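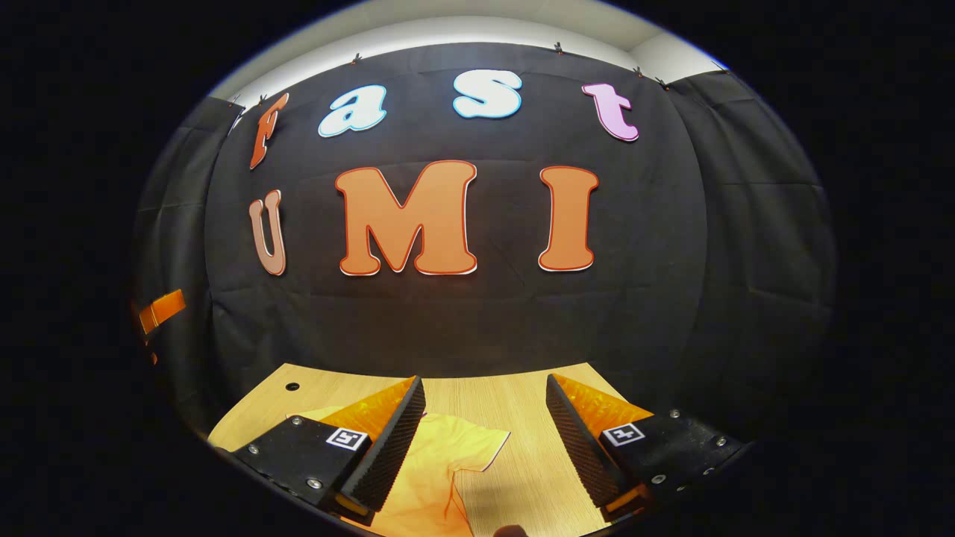 Foam letters pinned up on black fabric.

I got to the Kaltolwood open day in March with 2 kids and no breakfast, so we went straight for the pancakes (so good!). Zuleica Paiva took us through the old print shop after that, and she let my youngest pull the lever on the big press - 3 times! We came home with 28 bookmarks and inky sleeves. Next year I'm parking by the creek, the main lot was full before ten and the walk up is steep.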